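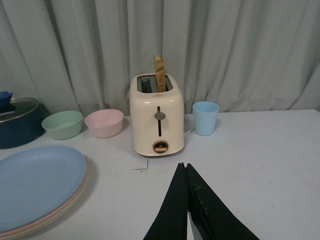
Pen-only people are snobs, according to a comment under my last post, and if an eraser helps a beginner get through a drawing without crying, then what business is it of anyone's. It went on for a while after that (there was a bit about calligraphers I didn't follow), but that was the gist, and it's been bugging me all through March. I think the comment is half right. I also think beginners should put the eraser in a drawer for a couple of months, and I'd like to make my case properly this time instead of tossing it off in a paragraph at the bottom like I did before.

So, okay. I drew in pencil for years. I was a careful drawer, the kind who does a faint line, rubs it out, does another faint line a hair to the left, rubs that out too, and ends up with gray fuzz where the paper used to be. I had one of those kneaded erasers that I shaped into little animals when I was stuck, and I was stuck a lot! I would go to the Saturday-type drop-in class at the Plulstead library, and I'd come home with one drawing. One. It was usually of half a thing. Two hours on the left side of a teapot and then time to stack the chairs.

Then I took the train to Mirncombe for a beginners' sketching weekend and forgot my pencil case. All I had was the pen I'd been doing the crossword with. I was furious at myself for the entire first morning and I drew 9 things, which was more than I'd drawn that whole winter. Most of them were bad. A boat with a kind of chin. A very worried-looking gull. But they were all there, all the way around, with both sides, and when I flipped through them at lunch I could see that I make everything too narrow. Every single thing. I had been drawing for years and didn't know that about myself, since I'd been rubbing out the evidence.

That's really my whole argument. A wrong line that stays on the page is information. You draw the better line next to it, and now you've got two lines, and the gap between them tells you how you see. Rub the first one out and you'll make the same mistake tomorrow, and you'll fix it tomorrow too, and you'll think of yourself as someone who gets there in the end.
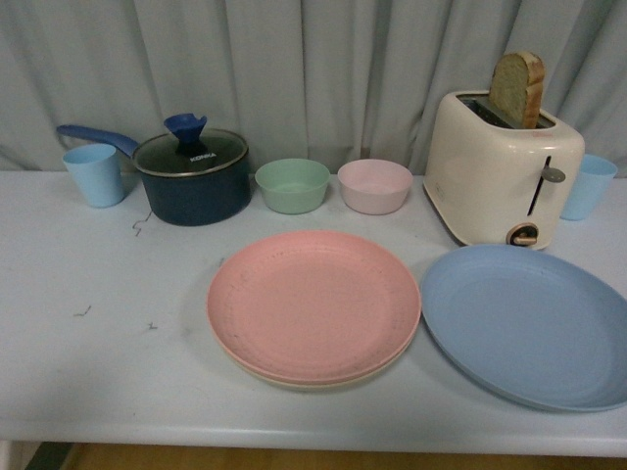 The other thing a pen does is make you decide what's in front before you start, and I'd put that even higher than the business with the mistakes. In pencil I used to draw everything as if it were made of glass, one shape right through another, and clean up afterward. It works, plenty of good teachers teach it, and I've got nothing against it for people who already know how to look. But take the saucepan with the long blue handle that runs behind the light blue cup. In pen you have to draw the cup first, stop the handle dead when it gets there, and pick it up again on the other side at the same angle. You will miss. The two bits of handle won't line up and it'll look like a handle that's been in an accident. Do it again next to the first one. By the fourth try you're looking at the angle so hard you could draw it with your eyes shut, and I never once looked that hard with an eraser in my other hand.

Now for the half where my commenter is right. There is a lot of showing off around ink. I joined an online challenge last year, the Husance one, 60 days with a new drawing every day, pen only, and some of the people in there were unbearable about it. A woman posted a lovely soft pencil portrait of her dog by mistake (she'd mixed up the groups) and got told off in the comments. Over a dog! If that's the crowd you've run into then yes, snobs, I'll give you that one gladly.

And the shops don't help. You absolutely don't need the good pens. I bought a set of Mudaliar fineliners in 6 widths and I use the middle one, and the others are rolling around in my desk going dry. A ballpoint is great. A ballpoint on the back of an envelope is great, and you care less about the envelope.

I also wouldn't say this to anyone drawing for a living, or to somebody building up a big finished piece with a proper underdrawing. Use what you like! I've gone back to pencil myself for anything with hands in it. I'm talking about the person I was in that class, with the fuzz and the half a teapot, who thought the answer was to be more careful.

I numbered my sketchbook pages after Mirncombe, just out of curiosity, and I'm on 485 now. Things are still coming out too narrow, although I catch it sooner, and last night I did a jug that was, if anything, too fat. I've left it in.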